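FOR IMMEDIATE RELEASE

11 Oct 2024

Kesavstead Workshop Opens Its Household Robot Build to Home Builders

Members publish simulation environment and control software for a two-armed robot; physical assembly to follow in May

KESAVSTEAD - The Kesavstead Shared Workshop today announced the public release of the simulation environment and control software for Condska, a two-armed household robot that its members are designing for construction in an ordinary garage or shared workshop. The release allows home builders to drive a complete model of the robot through a furnished model house before they buy a motor or cut a panel.

Condska is a member project of the workshop's Guletti bench, the group responsible for motors, wiring and motion control. Work on the design has been carried out in the evenings over the past 36 weeks, using desktop computers already owned by the workshop and its members. The design calls for a white shell over the torso, two arms and a pair of interchangeable grippers.

The first of the test areas included in the release is the hallway course. It requires the robot to pass through narrow openings with both arms extended, a condition that members judged to be the hardest the machine would meet in a typical home.
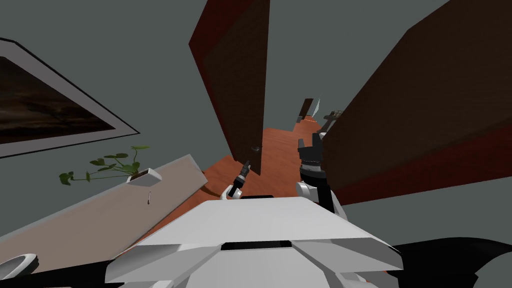 Operators may run the course by remote control or hand it to the supplied planning software. Each run is recorded from the robot's own viewpoint, together with the position of every joint, and may be replayed at any speed. A run is marked as failed if any part of the shell or arms touches a door, a wall or a piece of furniture. The workshop has chosen to keep failed runs in the public archive, where they are available to any builder who wishes to study them.

Grasping and Handling

The second part of the release concerns the grippers. The workshop considered several designs before settling on a parallel arrangement that can be made with hand tools and a small printer. The drawings for the gripper housing and fingers are included in the download.
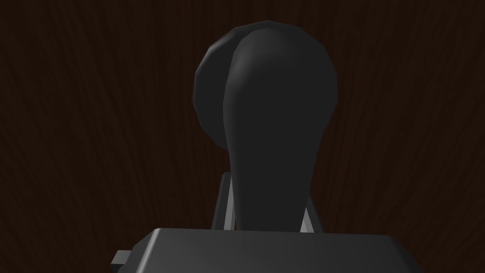 Contact between finger and object is the part of the simulation that has required the most revision. Early versions allowed held items to slide or spin in ways that could not be reproduced on the bench. The present version treats rounded and tapering shapes as a separate class, with the fingers directed to the narrowest section. In the handling tests this means closing on either side of the neck, as with the black, bulb-shaped piece used against a dark wood-grain surface, and leaving the broad upper part clear of the housing. Builders may add their own objects to the set, provided that the weight of each is entered by hand.

"A member who makes a mistake in the model loses an evening, and a member who makes the same mistake in metal may lose a month's wages," the workshop said in a statement. "We wish to see more people attempt a machine of this size at home, and we believe that the way to bring this about is to let them practice first."

Room Navigation

The third test area covers movement through larger rooms. The robot must cross an open floor, select a doorway and keep both arms clear of fixtures and tables on the way. The camera view in the model can be set at a steep tilt, and builders are advised to test their own software at several angles before fixing a camera mount to the shell.

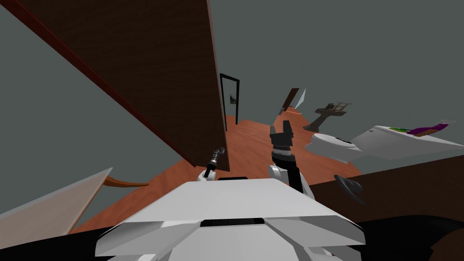 What the Release Contains

The download comprises the following items:

The full robot model, with joint limits and estimated weights
The furnished house, including the hallway course
Gripper drawings, in both metric and inch sizes
Recordings of 200 completed and failed runs
A written guide to setting up the software on a home computer

All items are offered free of charge for private and classroom use. Commercial users are asked to contact the workshop before making use of the drawings.

Next Steps

Assembly of the first physical robot is planned to begin in May. The workshop has set aside a bay in its main hall for the purpose and will fit the bay with a low rail and an emergency stop before any powered work takes place. Motor controllers for the arms will be supplied by Moldovan, a parts dealer that has provided materials to the workshop on earlier projects. The supplier has no part in the design - all decisions on the build remain with the members.

The workshop will also offer an evening course for residents who wish to learn the software. The course consists of 4 sessions and is limited to 5 places, with priority given to applicants who have not previously built a robot. Applications may be made at the front desk during opening hours.

About the Kesavstead Shared Workshop

The Kesavstead Shared Workshop is a member-run facility providing tools, bench space and instruction in woodworking, metalworking and electronics. Membership is open to all adult residents of the town. Press inquiries should be directed to the workshop office.

- END -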